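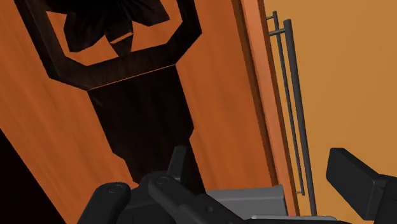 Mobile Payments Working Group — minutes, 1 Apr 2025

1. Minutes of the December meeting
Agreed with one correction: item four should read Vallex, not Plavura.

2. Plavura wallet
1,879 customers signed up at the Finham branch. Of the 100 asked for feedback, 82 replied. Main complaint was the log-in code timing out. Plavura to lengthen it — date to be confirmed.

3. Card top-ups
Vallex has asked for a higher daily limit. Deferred until the fraud figures are in.

4. Merchant fees
Rajput quote received, valid for six weeks. Finance to compare with the present contract.

5. Any other business
Help page still shows the old phone number. Web team to change it.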